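Frade eight-hook bar, black
Review by Siiri Lill
2018-04-27

I have owned a lot of hooks. Adhesive hooks, over-the-door hooks, a suction hook from a hardware store in Drovulbridge that held a washcloth for most of an afternoon. So when I paid $31 for a black bar with eight small hooks on it, I did so with the calm of a person who has been let down by hooks before and knows where the receipt is.

The Frade comes in a long thin box that could have held a pool cue. Inside are the bar, a bag of screws, an Allen key of the usual hateful size, and an instruction sheet with two drawings on it. In the second drawing everything is already installed. I admire the confidence.

Putting it up took me longer than it should have, and I'm only giving Frade part of the blame. The slots at the back are generous enough that you can nudge the bar sideways after the screws are in, a kindness to anyone who measures the way I do. The screws themselves are soft. I rounded one off on the first evening and replaced the lot with a packet from the junk drawer. If you have a proper aluminum rail to fix it to, use that. Drywall will take it with anchors, but I didn't enjoy leaning on it.

Now the hooks. They are small. The product page at Gilo, where I bought mine, shows a winter coat hanging from one, and I would like to meet that coat. Mine slid off every time I shut the door. Thick loops are no good and a canvas tote with wide straps needs to be coaxed on like a cat into a carrier. Keys, lanyards, measuring spoons, a whisk, dog leashes and anything with a thin ribbon or a bit of string are all fine. Buy it for light things and you'll be happy. Buy it for the hallway and you'll be writing the kind of review that has a lot of capitals in it.

Spacing is the best part. The hooks sit at even intervals with enough room between them that you can take one thing down without the neighbors coming along. My previous bar, a Polludia, had its hooks bunched in pairs for reasons of style, and every morning I took down the scissors and got the flyswatter as well. The Polludia was also chrome, so it showed every fingerprint. The Frade is black and shows dust, but dust I can live with. I have since September.

Complaints, then. The screws, as mentioned. The end caps pop off if you look at them. The box promises a "whisper finish" and I have no idea what that refers to, as the bar made no noise to begin with.

Four stars. I'd take it over the Polludia any day, and I'd buy a second if the price came down a bit.

One last thing on where to put it, as I got this wrong the first time and hung mine at coat height over a counter. A small-hook bar wants to be partway up a back wall, where you can reach it and see it, with something beside it for the stuff that won't hang. A wire mesh basket on the side wall does the job nicely, and a divided one is better still. It also looks surprisingly good against a loud background: black hooks on red, black and white plaid hold their own, even when the only thing using them is a pink plush pig in polka-dot shorts, a little past the middle. That is the correct load for a Frade.
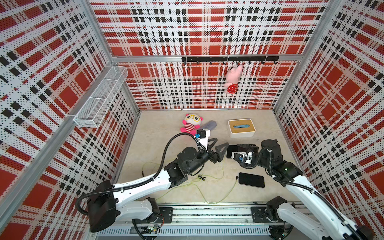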